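**Forton puts its plate stand back on sale, with the bend people asked for**

*For release in July*

Forton, the small maker of household wire goods, is bringing back the Pirano, a display stand for plates that the company dropped from its range 10 years ago on the theory that people had stopped looking at plates.

The theory did not hold up. Forton's office has since received 447 letters and emails about the Pirano, a few of them polite. Most came from owners who had broken up a pair in a house move and wanted the other one back. One enclosed a drawing of a shelf, with an arrow.

"We make bent wire," said Kauko Huttunen, managing director. "It's hard to be mysterious about it. You put a plate on it and the plate stays up. I had assumed the world could manage without us, and my sister-in-law told me otherwise at some length."

The new Pirano keeps the old shape, with a tall loop at the back and two small looped feet in front. The feet have been opened out slightly to take deeper rims, a change requested in most of the letters and resisted in-house for longer than anyone at Forton cares to work out. It comes in 2 sizes. The larger one will hold a serving platter, a framed photograph or a cookbook, provided the cookbook is not one of the big ones chefs write after a television series.

Aatos Räsänen, who drew the original and was persuaded back to adjust it, tried 3 versions of the foot before settling. "The first was ugly and the second was the first again," he said. "I keep mine on a plain wood table. Dark wire on pale wood, you can see what it's doing." 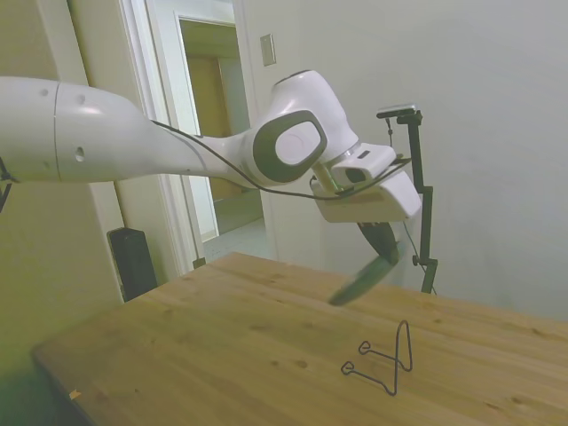
The stand folds no way at all and needs no assembly. Forton considered printing instructions and got as far as a heading.

The Pirano goes on sale in July through Liao housewares shops and directly from Forton. The company's other stand, the Flonus, stays in the range – it has received no letters.

**Press contact:** Kauko Huttunen, Forton. Samples of both sizes can be sent on request. Plates are not included.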